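Agreeing on What Counts as a Grasp

September 22, 2020

When the packaging firm Koltov asked three suppliers to show that their robot arms could pick up small cartons, each supplier reported success. The reports could not be compared. One had counted any lift, another had counted only lifts held to the end of the move, and the third had left out trials stopped by the operator.

The working group that meets at Allville was formed in April to address this problem. Its draft code of practice covers tests run in simulation, where most grasping software is now tried before it reaches a real machine. The code is short, and most of it concerns what must be written down before the first trial begins.
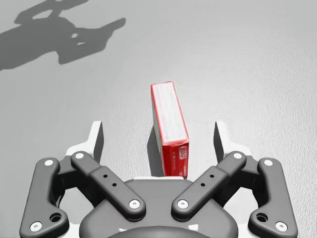

Under the draft, a test series consists of 200 trials for each object, and the starting position of every trial is recorded. A developer may run more, but may not choose the best 200 from a larger set. Trials that end early stay in the count and are marked with the reason.

"People are rarely dishonest about these figures," said Vidar Torvik, who edits the text for the group. "They make small decisions late in the day, and the decisions tend to favor their own software. We ask them to decide first."

The hardest section to settle was contact. Myklebust, a maker of grippers, wanted a trial to fail if the fingers touched an object before the closing command was given. Others considered this too strict for crowded shelves. The compromise records early contact as a separate event and leaves the buyer to judge it. A review of 3,131 earlier trials, supplied by members, found that 41 would have been scored differently under the new wording.
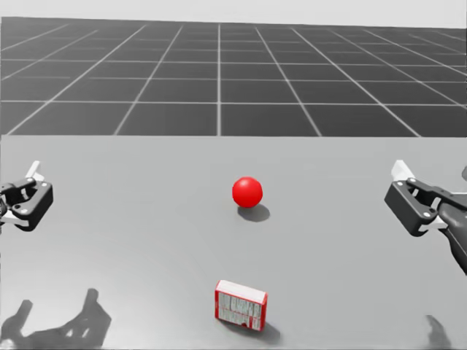 Two-arm work has its own annex, added at the request of Pokmont. Software for a single arm needs only to decide how to approach an object; with two, it must also decide which arm should go. A ball resting midway between a pair of open grippers, with a small carton nearer the front of the table, leaves that choice open, and the annex requires the rule for making it to be stated in advance. The report must also say what the second arm is to do while the first is moving.

Tín Cù, who wrote the annex, expects objections to the record-keeping. Every setting that affects friction, weight or lighting must be filed with the results – including those left at their default values. A change to any of them starts a new series.

The draft does not set a passing score. It also makes no claim that a result obtained in simulation will hold on a factory floor, and suppliers who quote such results in sales material are asked to label them clearly. A further section, still under discussion, would require 1,000 additional trials whenever software is retrained after its first report. Smaller members have asked for a lower number, and the question remains open.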